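Chapter 4
Gathering Good Examples

In this chapter
What counts as one example
Choosing a task that is small enough to repeat
Holding the gripper: reach, grasp, carry, release
Variety, and how to plan for it
Keeping, mending and throwing away recordings
Exercises 4.1 to 4.9

4.1 Why the examples come first

Chapter 3 ended with a program that could learn to copy a movement, provided somebody gave it movements worth copying. We left that last part hanging, and now we can get to it. I think it is the most enjoyable part of the whole subject! You are on your feet, your hands are busy, and every small choice you make at the table will turn up later in the way the machine behaves.

A learning system of the kind we built has no idea what a plate is. It has pictures, it has a record of how the gripper moved and how wide it was open, and it has to find some link between the two. If each recording in the pile shows the fingers closing a little early, it will close a little early too. If the person doing the teaching always pauses above the table before going down, the pause gets learned along with everything else. Students are often delighted the first time they see their own habits come back at them from a machine, and then slightly embarrassed.

Throughout the chapter we follow one project, the table-laying set made at the Florton workshop, which its makers named Holix. It is small by today's standards, with 1,193 recordings in its first release, and that makes it a good size for study. You can look through the lot in a few afternoons and form your own opinion of it.

4.2 What one example contains

We shall use the word "episode" for one attempt at one task, from the moment the recording starts to the moment it stops. An episode in Holix holds three things: the pictures from the camera on the hand-held gripper, the path the gripper followed, and a short line of text saying what was being attempted. The camera rides along with the hand, so the two fingers are always somewhere in view and the objects swing about behind them. This can feel odd at first if you are used to a camera on a stand.

Look at how close the view becomes when the hand is low. With the gripper down near the tray, there is little on show except a rounded corner of beige plastic, part of a bunny outline and a stretch of white tabletop between two black padded fingers.
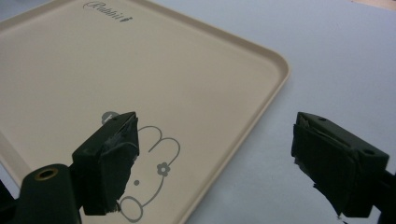 Menon objected to this in the margin of our first draft: "You make it sound as if close is always good. When I go in low I lose track of where everything else on the table is, and so must the learner. Shouldn't there be a second camera?"

It is a fair point, and section 4.7 comes back to it. A second camera does help with knowing where things are. It also means a second thing to set up, line up and keep in step with the first, and for a beginner's project I would still start with one. What you can do straight away is begin each episode from high enough that the main objects are in view, and only then go down. The learner then gets the wide view and the close view in the same recording.

4.3 Choosing the task

Pick something you can finish in a few seconds and put back just as quickly. Putting back matters more than people expect, for you will do it after every single episode. A task that takes six seconds to perform and forty to reset will wear you out before lunch.

Laying a place setting is a lovely choice. Dishes can be stacked or set apart, a spoon can lie at any angle, and a tray gives you a clear place to carry things to or from. The same few pieces give you a surprising number of starting layouts. 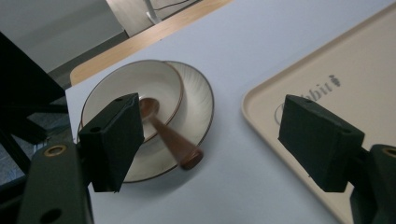
A long handle laid across a dish raises a question straight away: where should the fingers take hold? Near the middle, the spoon balances well but the rim of the dish may be in the way. Near the end, there is more room, but the bowl of the spoon can dip as it is lifted. Either answer can be taught. Trouble starts when half the episodes do one and half do the other with no pattern to it, as a simple learner may try to split the difference and grasp at neither place. Decide before you begin, write the decision down, and keep to it for the whole batch. The Tastavitz arm we use in Chapter 6 will show you very plainly if you did not.

4.4 How many is enough?

It depends on the task, and I know that is an annoying answer. The Holix makers tried their spoon task with 143 episodes and then again with 537. The smaller set managed well when the spoon lay where it usually lay, and went to pieces when the spoon was turned. The larger set coped with both - but the makers had also become much better at varying the layout by then, so we cannot give all the credit to the number.

We can take a working rule from this all the same. Record a small batch, train on it, and watch where it fails. Then go back to the table and record more of exactly that. Two or three rounds of this will teach you more than one enormous session in September with no testing until the end.

Before reading on, try Exercise 4.1. You need a table, four pieces of tableware and a pencil. Draw ten starting layouts that differ from one another in a way you can name, and beside each one write the name of the difference. Keep the sheet, as you will need it again in section 4.5.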